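Clastum Two-Arm Bench Cell – product page and notes from the open day

June 29, 2019
By Lucero Mamani

The Clastum is a bench cell with two arms, made for workshops and training rooms that want to try tasks needing both hands. It comes from our own shop at Pranow and is sold together with its simulator, so that a customer can start to program before the bench arrives. We showed the simulator to visitors at our open day, and many of them asked me for something written. I promised a page, and I have put into it the answers I gave most often.

The cell has two black arms, mounted one on each side and facing inward over a shared table. Each arm carries one gripper with two fingers. The arms are the same model, so a spare for the left also fits the right. All the parts stand in a black metal frame that fixes the distance between the arms. When you order, please measure your door first. The frame is delivered in parts, but the tabletop comes in one piece and we can not cut it.

The simulator contains the same frame, the same arms and the same table, placed in a simple room. You load a task, you place the objects, and you let the program run. What you write for the simulated arms goes to the real controller with no change in the file, except for the speed limits, which you must confirm again by hand. We ask for this on purpose and it can not be switched off.

For the open day we prepared the rolling pin task. The two arms must take a rolling pin, one handle each, and hold it between them. We chose it because everybody knows a rolling pin, and because one arm alone does it badly. If one gripper closes too early, the pin turns away from the other. If one arm goes up faster than the other, the pin tilts and the fingers slide on the handle.
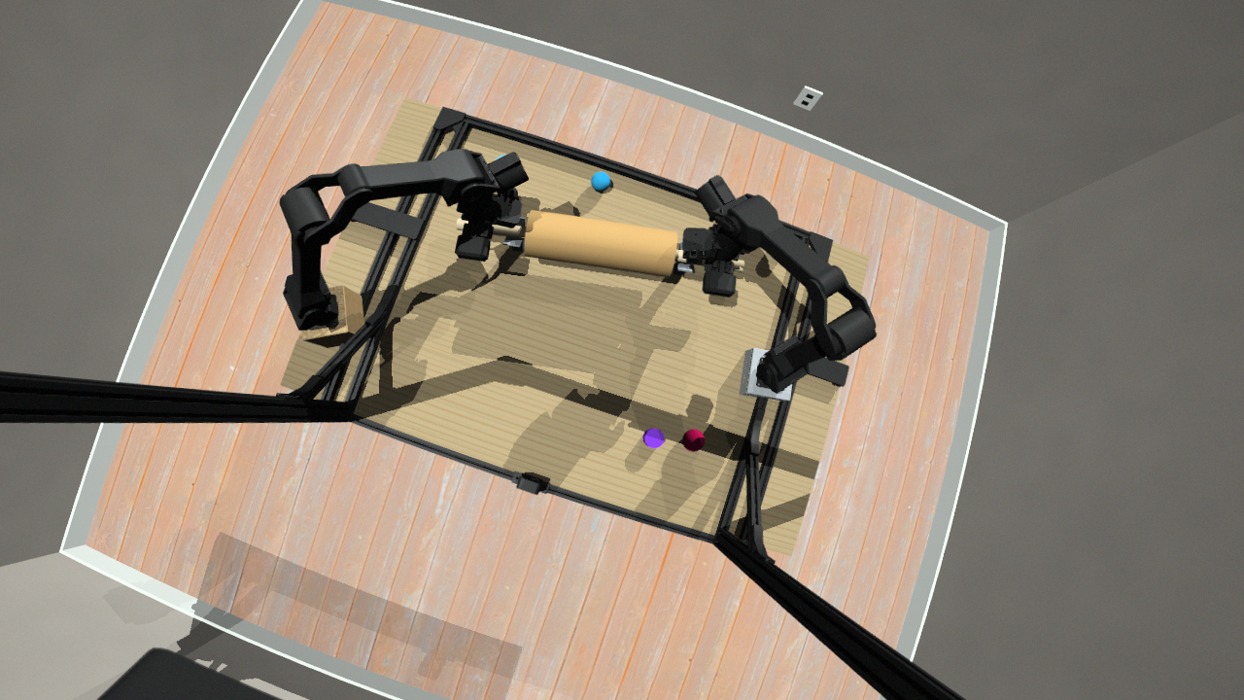
The part of the software which takes care of this is called Arango. It lets you tie the two arms together, so that they follow one path instead of two. You tell it which object is shared and where each gripper should take it, and after this you move the object on the screen and the arms follow. Visitors with some experience of single-arm cells found it strange in the first minutes. A teacher from a bakery school, who had never programmed anything, found it normal at once, and she stayed for about 20 minutes and made the line behind her quite long.

Arango allows a small difference in height between the two ends, and you can set how much. In the version from February this value was fixed and rather strict, and the arms stopped very often with the message "pair lost". Now you choose it for each task. With a strict value you get fewer drops and more stops. I recommend to begin strict and to open it slowly.

The start of the task is the part where beginners need most patience. Before the grippers close, both arms should wait over the object and the program should check the two positions. In the rolling pin task the pin lies toward the back of the table, and the grippers point down above it with the fingers close to a point, not touching anything yet. A good program makes this moment short, but it should not remove it. Several visitors removed it to gain time, and then asked me why the pin was rolling.

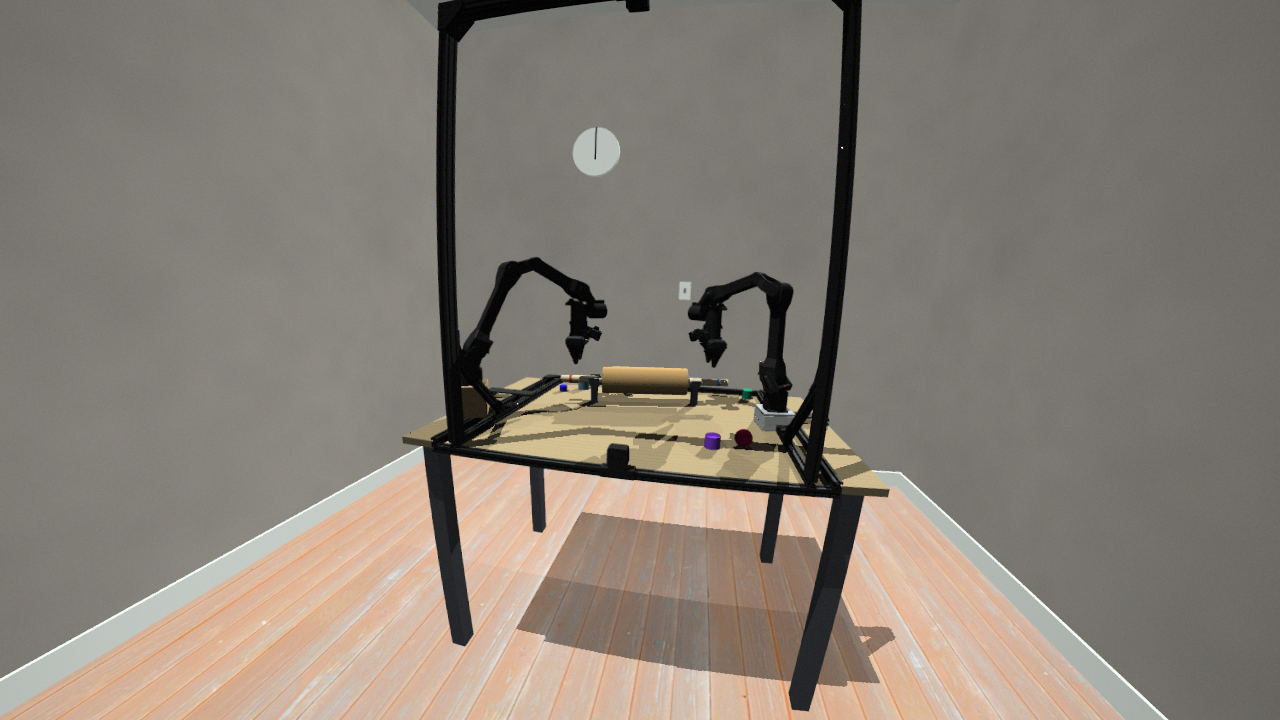
Other objects on the table are a question we hear from almost every customer. The simulator allows you to add small pieces of different shapes and colors, and to leave them where you like while the main task goes on. In our demonstration there was a purple cylinder standing near the front, with a dark red round object directly at its right side, and neither has any role in the rolling pin task. They are useful when you want to test if a path stays high enough, or if your vision program takes the wrong thing. You can save a layout and load it again, or let the software place the pieces by chance.

Shadows can be switched on or off. I advise to leave them on if you use a camera for finding objects. A program that works only on a clean bright table will give you trouble in a real room with a window.

What is in the delivery: two arms with grippers, the frame, the table, the controller, the simulator license for 13 seats and a printed manual. The manual is in English and Spanish. A computer is not included. Training at your place can be ordered separately – please write to us early, as we have only a small team for travel.

What the cell is not made for: heavy parts, wet work, or food that will be eaten. The bakery teacher asked about real dough, and I had to say no. The grippers have open joints and flour would enter them. For such work a customer should look at our Plaltorard line, which is closed and can be washed, but it has one arm only.

The rolling pin task is included with every new license, also the layout with the small pieces. Customers with the February version can ask for it by mail. Please give the serial number that is on the back of the controller, not the one on the box.

Related items
Arango pairing software, release notes
Plaltorard closed single-arm cell
Spare fingers for Clastum grippers
Clastum table and frame, assembly guide
Training days at Pranow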